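Category: Media releases | Arts and community

26th October

Iven Print Studio to open its Imthorpe workshop to the public in November

Iven Print Studio will open its Imthorpe workshop to the public in November with a program of short courses, an exhibition and a free open day. The studio moved into the former dairy building earlier this year and has been fitting it out while teaching from its old premises.

The new workshop has room for 42 students across the week. Classes will cover block printing, paper making, bookbinding and seal carving. Each course runs for four weeks, with one evening session a week, and most are suitable for people who have never tried the craft before.
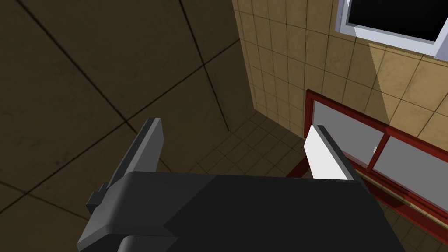 Fees have been kept at the same level as last year. Concession places are available in every course, and tools and ink are included. Students who want to keep working between classes can book bench time at an hourly rate once they have finished an induction.

The opening exhibition, Marks and Names, looks at the ways people have signed, stamped and sealed their work. It includes printers' marks, bookplates, wax seals and carved stone seals, along with prints made by the studio's members. Wall labels will be in large type, and a printed guide can be borrowed from the front desk.

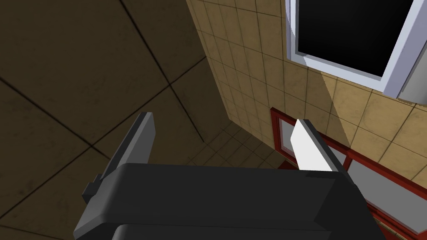

Inside a computer-rendered setting.

Iven has received a grant of $3,000 from the Ferri Fund towards the cost of the exhibition. The money will pay for display cases and lighting, which will stay in the building and be used for later shows. Dreveo Paper is supplying offcuts and end rolls for the children's sessions.
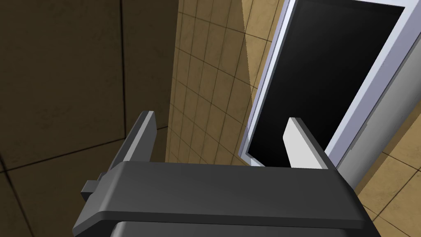
The studio has also changed its opening hours in response to a survey of past students. Many said they found it hard to get to daytime classes. Evening courses will now start half an hour later, and the shop at the front of the building will stay open until they begin.

Parking at the site is limited. Visitors are encouraged to use the council car park behind the Imthorpe library, a short walk from the workshop. The entrance, exhibition room and washrooms are all step-free. 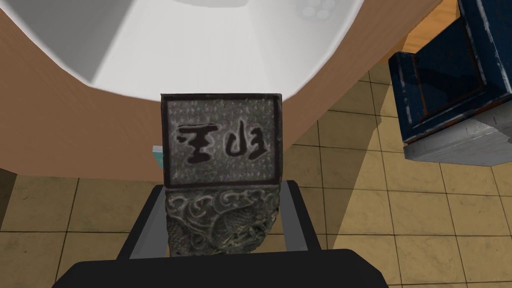
Bookings and enquiries

Bookings for the November courses are open now through the studio's website or at the front desk. Children's sessions are limited to five per group and must be booked by a parent or guardian. The open day is free and does not need a booking.

Contact: Media enquiries, Iven Print Studio, Imthorpe | © Iven Print Studio. All rights reserved. | Back to top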